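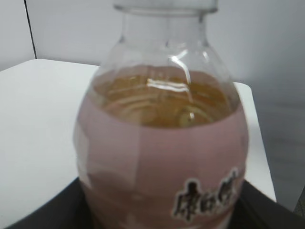
Jadthorpe Tenants' Group — Notes from the September Meeting

Posted 8 Sep 2022 by Nighat Kakakhel
4 min read

Hello all, I'm on notes again, so blame me for anything missing and I'll fix it. We met upstairs at Hirkanard, straight after their open afternoon. Present were Hywel Sayce (chair), Sabine Petersen, Ewurabena Wumbei, Cledwyn Mathias and me.

1. Last meeting's notes
Agreed, with one correction from Sabine. The loading door is shared with unit 6, and I had written unit 4. Sorry, unit 4!

2. The visit to Hirkanard
Most of our time went on this. We'd all been downstairs watching the two-arm demonstration and wanted to talk it over while it was fresh. The job on the table was handling a bottle of tea, with a black gripper on each side, and I could have stayed there all afternoon (I nearly did, Hywel had to come and get me).

Sabine thought the talk beforehand ran long, and that people at the back couldn't follow what each arm was meant to do. Cledwyn liked the talk and wanted more of it. We left that one there. Ewurabena was most taken with the close-up views from the arms themselves and asked if Hirkanard would let us use a few in the newsletter. They're fine with it as long as we credit them.
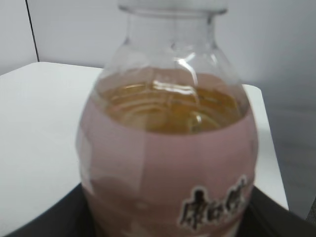

The tea bottle with its pink label, close up from one of the arms. Credit: Hirkanard.

Cledwyn asked about clear plastic, as his own line at Baek has had trouble with shiny packaging for as long as I've known him. The Hirkanard team told him glare is a headache for them too and offered to go through it with him properly another day. He's going to take them up on that and report back.

Hywel would like us to send a thank-you card. Agreed. I'll buy it, everybody please sign it — it'll be on the shelf by the mailboxes.

3. Our own open day
This followed on pretty naturally. Hywel asked whether we'd want a demonstration like that one at ours, and the answer was a very quick yes from everyone except Sabine, who wanted to hear about floor space first.
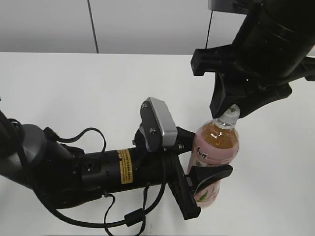 She has a point, the ground floor hall is tight once the coat racks are out, and we'd need to keep a clear path to the back stairs. Ewurabena will measure up and send a sketch to Hirkanard. We also want two sessions this time, one for schools and one for everybody else, so that the little ones get a chance at the front. Room 323 is held for coats and bags if we need it.

Cledwyn offered to ask Prarkunlow about folding chairs. Last time they lent us theirs and we returned them to the wrong building, so he'll be asking nicely.

4. Any other business
The bike rack is still loose. Hywel has written to the landlord again.
Sabine needs the newsletter pieces by the end of the month, mine included (I know, I know).

To do
Nighat: card, newsletter piece
Ewurabena: hall measurements, sketch to Hirkanard
Cledwyn: chairs, follow-up on clear plastic
Hywel: bike rack

Next meeting is back in our usual room, and Sabine is bringing the cake.

Get our notes by email. Sign up for the Jadthorpe newsletter and unsubscribe whenever you like.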